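**Andor Orbán** · 2021-03-18

Washing and sorting the Kelemen team kit this week. Writing it down as I go because Tímea Veres takes over in May and asked for notes. Thread.

---

The kit came back from the winter season in two big bags. Mostly red tops with white trim, plus socks, bibs and a few warm-up layers. Tímea has the list with numbers and sizes. I have the bags.

---

First job is pulling out anything with mud on it. Let it dry all the way, then brush it off outside. If it goes in the machine wet with mud, the white parts come out pink-brown and stay that way.

---

Red and white on the same garment is the annoying part. You can't separate them. Cold wash, short cycle, and take it out as soon as it stops. Last year I left a load sitting overnight and the cuffs had a pink edge by morning. Two of those are still in use as spares.

---

Turn everything inside out before washing. The red fabric pills, and it pills faster with the outside rubbing against the drum. I used to skip this.

---

Detergent: I'm using the Nuvier liquid, half of what the cap says. No softener. Cost me 20 for the big bottle and it should last through the summer.

---

Bibs go separately. They have those hook-and-loop tabs and they grab on to anything fuzzy. Close the tabs first. I missed one in the second load and spent the evening picking red lint out of it.

---

No dryer for the tops. I hang them by the hem over the rack in the hall at Brudton, with space between them. It takes a day and a half with the window open.

---

Someone asked about the pilling. A fabric shaver works on the body of the shirt. Keep it off the stitched parts and off the trim.
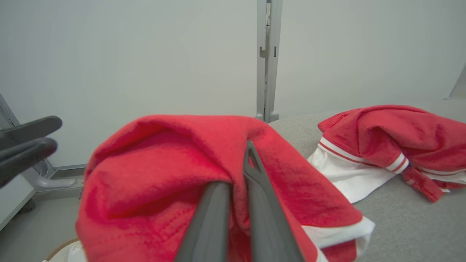

For folding, I start with the sleeves. Get the cuffs flat first, then bring the sides in, then fold up from the bottom. If the cuffs are twisted inside, the whole thing sits crooked in the stack.

---

Stacks are by size, smallest on top. A strip of masking tape on the shelf with the size written on it. I don't put tape on the fabric anymore, it leaves a mark.

---

Anything with a loose hem goes in the blue bag for mending. Please don't put it back on the shelf "for now." That is how we ended up with a drawer of shirts that can't be worn.

---

Tímea, the rack stays at Brudton. The key is on the hook by the side door. Socks are still not paired and I'm leaving those until next week.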